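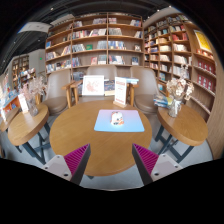
Setting a Reading Table: Notes from a Shop-Floor Interview

The reading area at Lundeck is built on round tables with a warm honey-colored top. The bookseller who manages the floor layout describes it as a piece of working equipment. It has a weekly schedule, a reset procedure and a written list of what may stand on it. We spoke in June, before opening, over two of the upholstered chairs.

The first subject was the furniture. The main table has a smaller round one on either side, and the side tables stand on crossed metal legs, dark with some blue in it. "I wanted the tops to match," the bookseller said. "The legs are what people bump into, so I looked at those longest. A crossed base spreads wide, and you have to allow for that when you set the chair."

The chairs are a muted taupe-beige with light wooden armrests. They were ordered through Ritell, a contract furniture supplier, after an earlier set had worn through at the seat front. The bookseller asked for swatches and left them on the counter for a month. "Gray showed lint. The dark blue showed everything. This one was dull on the counter and it is dull now, and I have no complaints about it."

The shop allows 32 inches between the edge of a side table and the nearest shelf. The bookseller arrived at that by walking the route with a loaded book cart. Less than that and the cart has to be turned; more and a customer will park a stroller in the gap.

What goes on the table took up most of the conversation. The current arrangement uses a rectangular placemat, pale pink running into light blue, laid in the middle with one small object on it. Behind it stand a white-framed picture in pale pink and red, a book with a dark cover, and a tall white sign card in a wooden stand.

"The mat marks the place where something is meant to be looked at," the bookseller said. "Before the mat, people put coffee there. They still put coffee on the table, but they put it beside the mat."

The card stand is a small wooden one. The shop tried clear plastic stands for a season and gave them up when the cards curled. The red header is a house rule: red for the heading, smaller type below, one card of that height per table. Folded cards are used on the side tables, where a tall card would compete with the vase.

The upright items go toward the back. "Seated people need the front half. If I put a frame at the front, the first person to sit down moves it, and then it is facing the wall for the rest of the day." The dark book is placed between the picture and the card. According to the bookseller, a dark cover between two white things is easier to find from the door.

Each side table carries a clear glass vase of dried flowers, pink and beige in one, cream and white in the other. Fresh flowers were dropped after a spill reached a stack of art books. The dried stems are shaken out over a bin in the back room and replaced when they start to shed. "Clear glass has to be clean inside as well. Dust sits on the bottom and you see it from a chair."

The stock on the tables is recorded. Books for reading in the chairs carry an inventory code beginning with 1514, entered in Jerkine, the shop's stock program, so that they are not sold by mistake. The list holds roughly 300 titles, of which only a few are out at one time. Some are kept in small stacks at the back of a side table. Others drift.

"A book left by a chair is fine until the evening reset," the bookseller said. "I would like to know which chair people use. A book that has moved tells me that."

The reset is done at closing. The tops are wiped with a damp cloth and dried – never sprayed – and the chairs are set back at their angles, the side ones turned inward. The mat goes down first, then the upright pieces from back to front. The cards are read once for bent corners and old dates.

I asked what would change next. The bookseller is considering a second framed picture but has not found a place for it, and wants felt pads under the vases before fall.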